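Big news for the sleepy end of Clarkus Street, and I got the scoop by standing in line for a coffee!

Solange Sawatzky is finally opening her bedding and linen shop, Famari, in the old shoe repair place next to the bakery. If you live anywhere near here you know those windows have been papered over since spring, and we've all been guessing. My neighbor was sure it was going to be another phone store. I had my fingers crossed for cheese – but I'll take sheets!

Solange let me poke my head in while she was unpacking (boxes everywhere, I had to walk sideways), and she told me the doors open in December. She wanted to be ready sooner, but the floor needed more work than she'd planned on and the first painter moved away in the middle of the job. She's keeping the old cobbler's counter, which made me so happy. I must have leaned on that thing a hundred times as a kid, waiting on my dad's boots.

The shop will carry sheets, blankets and cushions, plus a small line of quilts called Kalia that she sews herself in the back room. Prices start at $7 for a pillowcase and $40 for a plain flat sheet. I asked about the quilts and she laughed and said she hadn't been brave enough to price them yet.

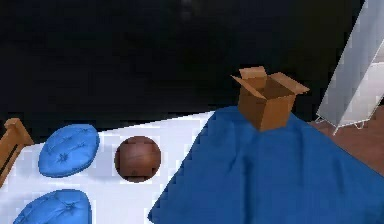

She'll do mending, too, and I think that's going to be the part people love. Bring in a quilt with a worn edge or a blanket the dog got hold of, and she'll tell you right there whether it can be saved. Simple repairs will be $10. Anything fancy gets a quote, and she's asking folks to please wash things first!

Her partner in all this is Colette Chauvin, who used to run the Carré fabric stall at the Saturday-morning market before it lost its spot. Colette will be teaching hand sewing in the evenings, with 2 classes a week to begin with. "I just want people to stop being scared of a needle," she told me. Well, Colette, I'm scared of a needle, so put me down for a seat.

Parking is the same headache it has always been on that block. The lot behind the bakery is for bakery customers only, and yes, they do check, so walk if you can or try the side street by the library.

Opening hours aren't set yet. Solange says she'll tape them up in the window as soon as the paper comes down, and there's a sign-up sheet for the sewing classes at the bakery register in the meantime. My name's already on it.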